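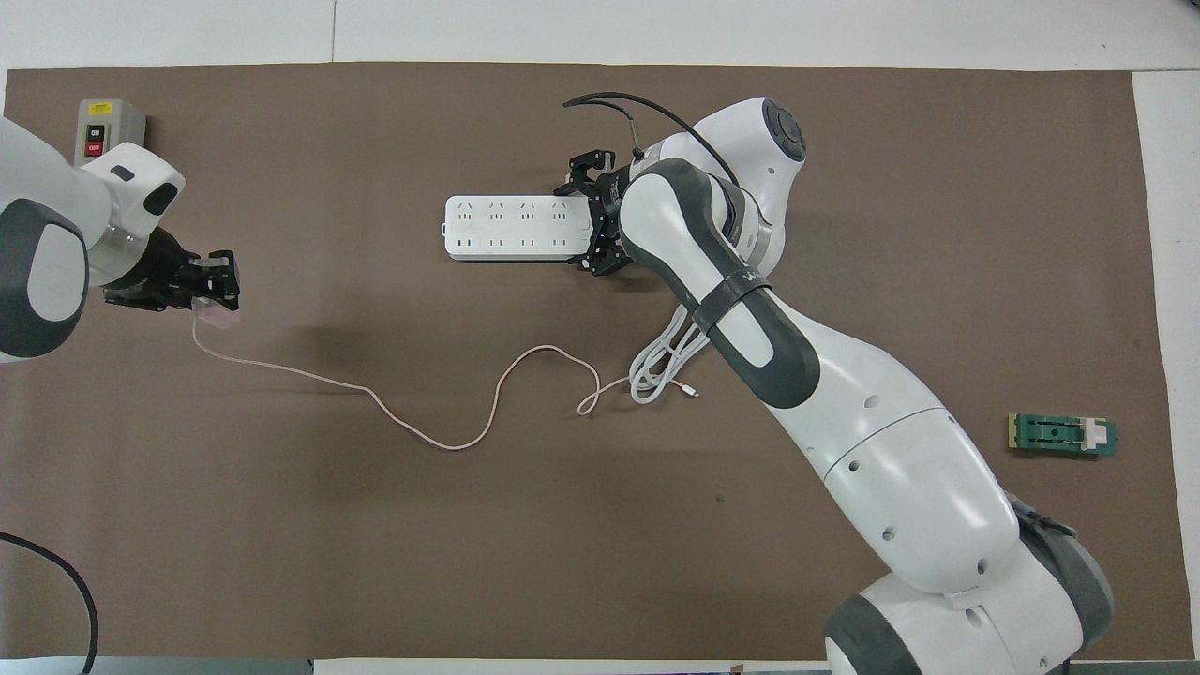

## Inhalt

Dieser Ordner gehört zur Sammlung **Zukomura** und enthält Bilder und Notizen zum Thema Kabel und Kleinstrom auf dem Arbeitstisch: Ladegeräte, Steckdosenleisten, Ladekabel, Schaltkästen. Es geht um das Einstecken, Ausstecken, Aufwickeln und Weglegen.

Der Teilbestand heißt `undimine` und umfasst 85 Einträge. Zu jedem Eintrag gehören ein Bild und eine Textdatei mit demselben Namen.

## Gegenstände

| Kürzel | Gegenstand | Anmerkung |
|---|---|---|
| `leiste` | Steckdosenleiste, weiß | vier Steckplätze in einer Reihe |
| `lader` | Ladekopf, rosa durchscheinend | mit dünnem, blassrosa Kabel |
| `kabel_w` | Kabel, weiß | wird als Bündel abgelegt |
| `schalter` | Schaltkasten, grau | ON grün, OFF rot |
| `matte` | Arbeitsmatte, braun | liegt auf weißer Tischplatte |

Der Schaltkasten zählt zur festen Ausstattung und wird nur notiert, wenn er bedient wird. Die Matte bekommt kein eigenes Schlagwort.

## Tätigkeiten

Vergeben werden vier Schlagwörter:

- `einstecken`: Ladekopf und Leiste werden zusammengeführt. Zählt auch, wenn beide Teile noch Abstand haben.
- `ausstecken`: Ladekopf wird aus der Leiste gezogen.
- `wickeln`: ein Kabel wird zum Bündel gelegt.
- `ablegen`: ein Teil kommt zurück an seinen Platz auf der Matte.

Ist aus einem Einzelbild nicht zu entscheiden, ob ein- oder ausgesteckt wird, bleibt das Feld leer. Bitte nicht raten und nicht aus dem Nachbarbild übernehmen.

## Aufbau der Textdateien

```
gegenstaende: leiste, lader, kabel_w
taetigkeit:
kabelverlauf: offen
bemerkung:
```

Für `kabelverlauf` gibt es die Werte `offen`, `schlaufe`, `buendel` und `verdeckt`. Er bezieht sich immer auf das Kabel des Ladekopfs. Liegt es in Wellen und bildet dabei einen Bogen nach oben, gilt `schlaufe`. Andere Kabel auf dem Tisch kommen in die Bemerkung, falls sie das Ladekabel berühren oder kreuzen.

## Ordner

- `bilder/` – alle Aufnahmen, unbeschnitten
- `notizen/` – Textdateien
- `carnegie/` – ältere Liste der Schlagwörter, nur zum Nachschlagen
- `skovora/` – Zweitdurchsicht, im Mai begonnen, noch nicht vollständig

Bei Abweichungen zwischen `notizen/` und `skovora/` gilt vorerst `notizen/`.

## Bekannte Mängel

- Blassrosa Kabel und weiße Kabel wurden anfangs unter einem Kürzel geführt. Bei etwa 4 Einträgen ist das noch nicht korrigiert.
- Das Kabelende ist oft schwer zu finden, wenn es neben dem weißen Bündel liegt. In solchen Fällen steht `ende unklar` in der Bemerkung.
- Angaben zu Spannung, Hersteller und Kabellänge fehlen durchgehend und werden nicht nachgetragen.
- Die Bemerkungen sind unterschiedlich ausführlich. Ältere enthalten teils nur ein Wort.

## Änderungen

Neue Einträge bitte ans Ende der Liste setzen und vorhandene Nummern nicht neu vergeben. Wer ein Kürzel ändert, ändert es auch in der Tabelle oben.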